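Ramo two-space creep feeder: review

Tested by Sebastian Surdu
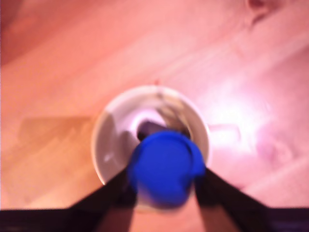
The Ramo is a round creep feeder for piglets from day five up to weaning. It has a moulded pan, a small hopper that lifts off for cleaning and a spring hook that fixes the unit to a slatted floor. We ran 8 of them in the farrowing house from November, one to a pen, on plastic slats.

Fitting takes a minute per pen. The hook needs a slot of at least 10 mm, so check older cast iron floors before ordering. Once turned down tight the feeder did not shift, even with a full litter of heavy piglets rooting at it.

Feed flow is set by a collar with 2 positions. The lower one suits fine crumb. The upper one lets 3 mm pellets through too freely, and we had stale feed in the pan most mornings until we filled little and often.

Cleaning is good. The pan has no square corners and stands up to a pressure washer at 100 bar. The hopper thread is the weak point — meal packs into it and has to be brushed out by hand.

The divider bars are set wide enough for piglets at four weeks, but younger ones climb through and foul the feed. Killora sells a narrower ring that fits the same pan.

Spare hooks and collars are sold separately. Two hooks have lost tension so far and were replaced.

Rating: 4 out of 5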